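Magazine > Money > Secondhand

Old furniture finds new buyers in Ljungberg

Last updated Jul 13, 2019

The auction house on the square in Ljungberg sold 2,141 pieces of household furniture last year, and the staff expect to pass that before the end of August. Most of it came from estates, and most of it went for less than the price of a new bookcase.

Helge Björklund has run the sales for 56 seasons, two a year. He remembers when large cabinets went to the dump because no dealer would pay to move them. "People wanted white and they wanted small," he says. "Now young couples come in with a tape measure and ask what is the biggest thing I have."

Brown furniture still sells cheaply. A sound cabinet with both doors hanging straight may bring 64 dollars on a slow morning – less if the buyer has to get it down a flight of stairs.
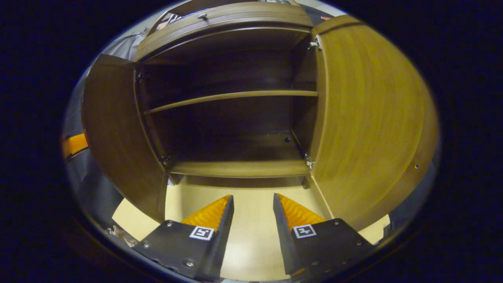

What to check before you bid

Björklund tells buyers to open every door and smell the inside. Smoke and mildew are hard to get out. Loose hinges are a small job, but a swollen back panel usually has to be replaced.

Delivery is the other cost. Two local movers, Ilora and Bramance, take single pieces within the county, and both charge extra for anything over six feet tall. Viewing opens at nine on sale days, and lots must be picked up by five.

Related
Drirley flea market adds a winter date
How to fix a sticking drawer
What estate sales really cost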